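### 3.2 Table layout

Household clutter was studied on a single light wooden table. We were interested in mixed surfaces, where food, crockery and cleaning things share the same space, as they often do in a kitchen shortly after a meal. Layouts were drawn up by Bepari and Karaca in February and drew on 229 written accounts of kitchen tables from the Hullum household survey.

Figure 1 shows one such layout. The grapes lie directly on the wood behind the bowl, and a crumpled cloth has been left in the green tray.

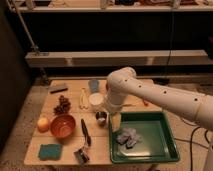 ### 3.3 Grouping of items

Each item was assigned to food, crockery, utensils or cleaning. Sponges and cloths went under cleaning wherever they lay – even a cloth in a tray. A bowl was coded as crockery whether full or empty, with its contents noted separately. Two coders, Sezer and Tshabalala, worked apart and disagreed on 24 of 983 placements, mostly trays, which can serve food or hold things for washing.

The same groups apply in the second view of the table. The bowl is empty, with a round yellow-orange fruit beside it and a teal-green sponge at the front left corner. 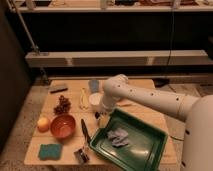 Why was loose fruit not coded as out of place?

Many households in the survey kept fruit on the table all day, so we treated it as stored unless the account said otherwise.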